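Home | Issues | Projects | Reading group | Subscribe | Contact

Two hands, one fruit box, and a grid that lies

The Firnon group's new write-up landed in May, and it has the least glamorous title of anything we have covered this year: a report on how much the order of demonstrations matters when you teach a robot to pack soft things. The answer, for those with a bus to catch, is "quite a lot, though mostly in the first 200". The rest of you may sit down.

Firnon works on two-handed picking. People do the task themselves holding a pair of grippers, each with a camera on it, and the recordings are used to train a policy that later runs on a pair of arms at the Fullstead lab. None of that is new. What the group wanted to know was whether it helps to feed the learner the easy recordings first and the awkward ones later, as you would with a child or a new member of staff, or whether it is better to throw the lot in and stir.

They had 2,238 recordings to play with, all of fruit going into or coming out of an open box. Fruit is a good subject for this sort of thing. It rolls, it bruises, it comes in sizes that refuse to agree with one another, and at the end of the afternoon you can eat the apparatus. A kumquat-sized item and a large orange ask for very different openings of the fingers, and a policy that has only met the one tends to treat the other as an insult.

The sorting was done by a score the authors call "reach conflict", a grand name for how often the two grippers want to be in the same bit of air. Low score: one hand works, the other waits politely. High score: both are over the cloth at once, one closing on something small at the side while the other hangs wide open near a mandarin and the box behind it.
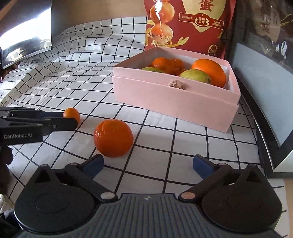 What they found

Training in order of reach conflict, easy to hard, beat the shuffled version on every fruit size, but the gap was widest on the small ones. With shuffled data the policy had a habit of sending both grippers after the same fruit, then backing both off, then trying again, like two people in a corridor. With ordered data it picked a hand and stuck with it.

The gain shrank as more recordings went in. Past the first 200 the two curves run close together, and by the full set you would need good eyesight and a generous mood to tell them apart. The authors say so plainly, in the main text as well, where most people would have put it in the appendix and hoped.

There is also a section on the tablecloth, which I enjoyed more than I should have. A printed grid looks like a gift to anything trying to judge distance, right up to the point where the cloth wrinkles and the squares bend. Policies trained only on flat cloth came in short when the cloth was rucked up at the back. Adding 20 recordings with folds in them cured most of it. Plain cloth did nearly as well as flat grid, so the squares were doing less work than everyone had assumed.

What they didn't

Only 4 people made the recordings, and one of them is left-handed. The group did not check whether that matters - I would have started there. The Van Acker team, whose Plandell toolkit does the sorting, has promised a wider set with more hands in it. It has also promised a setting for tomatoes, so expectations should be kept in a cool, dry place until autumn.

The sorting script is shared with the write-up. It runs on an ordinary laptop overnight, and the fan will let you know how it is getting on.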